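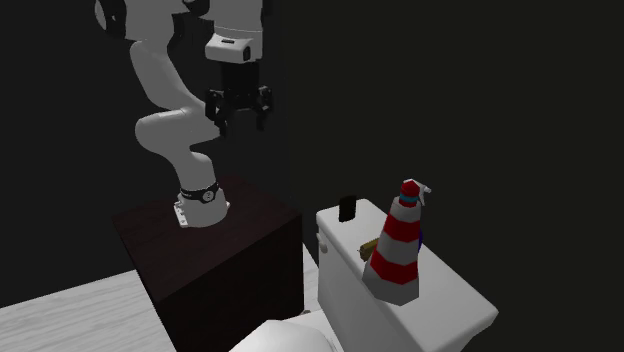

Collecting demos in the bathroom scene – how varied is varied enough?

Forum > Learning from demonstration > Data collection

lanky_servo
July 25, 2023

So I finally have teleop working in the Rotilitz bathroom scene and I'm having way too much fun with it! Single arm, parallel gripper, and the task is picking small things off the toilet tank lid (you give it the name of an object, it has to grab that one and lift it clear). I've recorded 38 demos so far and I want to reach 300 before I train anything serious.

Every demo starts with the gripper open above the work area. After that I shuffle the objects on the lid, change the light a little and go again. What I can't decide is how much to shuffle. Small nudges give me clean, fast demos. Big moves give me clumsy ones where I knock into the striped thing and have to back out and try again. Do you keep the clumsy ones?

tatlow_fan
Replying to lanky_servo

Keep them! I threw out every messy demo in my Tatlow set and ended up with a policy that was lovely right until it missed by a finger's width, and then it just sat there closing on air. It had never seen anybody recover from a miss. I went back and recorded 17 demos where I missed on purpose and then fixed it, and those helped more than anything else I did that month.

gridlock
Replying to tatlow_fan

I'd push back on that. Missing on purpose is one thing, because you know what you're showing. Random fumbling is just noise, and with a set this small the policy will copy your fumbling too. Tag them, leave them out of the first run, then add them back and compare. Also, lanky, what does your second camera see? If it's as dark as the first one I'd worry about that before anything else.

lanky_servo

Good idea on the tags, doing that tonight. And the other view is brighter. You get the countertop, the tank lid from behind and the gripper all together: 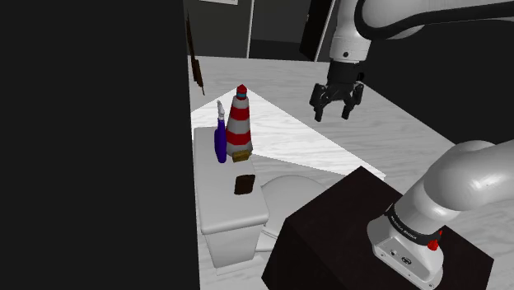 Sim render: Laurențiu Anghel, Rotilitz bathroom scene

The black panel on the left eats a third of the picture, so I might slide the camera over. The lid is easy to see though, and I love that the blue spray bottle shows up properly from here – in the other view there's only a sliver of dark blue.

gridlock

Much better. But look at that hard patch of light on the counter. If it sits in the same spot in all 300 demos, your policy could use it as a landmark. Move the light for real, not "a little."

mop_and_bucket

I'd leave the camera alone, personally. A blocked view is good practice for the policy, and if you move it now your first batch won't match the rest. My Fjeld kitchen set has two camera layouts in it and I regret that every single time I open it.

tatlow_fan
Replying to mop_and_bucket

Or move it and redo the 38? That's one evening. Way cheaper than finding out at demo 250.

lanky_servo

Okay, sold, I'm redoing them. New camera spot, light angle picked at random per episode, and a "recovery" tag for anything where I miss the first grasp. I tried 14 with the new setup before dinner and got four recoveries without even trying, haha. I'll post the split once I have it.

gridlock

Post the failures too please. And write down your random seeds!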